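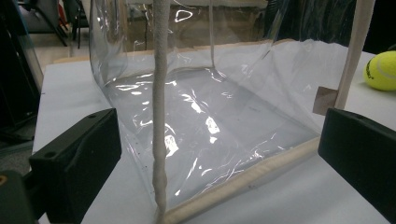 Clear vinyl, rope handle, and it has set me off on airports and ferries again. Long one, sorry, put the kettle on.

I've been meaning to write about packing light for ages, and I finally got round to it on the boat back from Tovstead with a cup of very strong tea and no signal. So these are all going up in one go.

For years I was the person with the enormous suitcase. Three pairs of shoes for a weekend, a hairdryer, a hardback I never opened. I once dragged the lot up the hill at Dullaslow in the rain – there are 176 steps from the harbour to the guest house, they've painted the number at the top, which I felt was a bit unkind.

After that I started cutting things down. It was slow going, I won't pretend otherwise (I still took the hairdryer to Berine the following September). But I got there in the end, and these days I can do nine nights out of one small rucksack and a see-through bag for the bits and pieces.

The see-through bag was my sister's idea. I used to have all sorts of lovely little zipped pouches, every one a different colour, and I could never remember if the plasters were in the blue or the yellow. Now I look through the side and there they are. It does mean the whole queue can see your verruca cream, but you get over that quite quickly.

Clothes next! I lay everything out on a table the night before – a table and never the bed, because if it's on the bed I get tired and shove the whole lot in just so I can lie down. Then I go and have my supper, come back, and put a third of it away again.

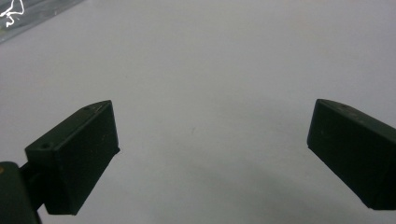

Marnock Jo replied that a third is far too timid and she puts half of it back, then wears her heaviest jumper on the boat whatever the weather.

Oh I do love the jumper trick! I'd add the big coat as well, with the pockets full. I had a paperback, two apples and a pair of socks in mine on the way over and I felt like a very well-stocked scarecrow, but the rucksack was as light as anything.

Weights, for those who like them. My washbag used to be well over a kilo. I put it on the kitchen scales before this trip and it came to 561 grams, and that's with a full-size toothpaste, which I refuse to give up. Bar shampoo did most of the work there. Let it dry on the windowsill before you pack it or it goes to porridge in the tin.

The one thing I'd never leave behind is a length of washing line. I've strung it up in Tagle between a wardrobe and a curtain rail, and across a shower in Berine, and the socks were dry by breakfast both times. Mine cost 60p at a jumble sale and it's been going for years.

Somebody asked earlier about bag size. Mine is 22 litres, from a charity shop, with one wonky strap I keep meaning to sew. I wouldn't go rushing out for a new one – try a weekend with whatever's in the cupboard first and see what comes home unworn.

Right, they've just called us back down to the car deck and I'm on foot, so I'm going to find my coat. Shoes tomorrow, I've got a lot to say about shoes.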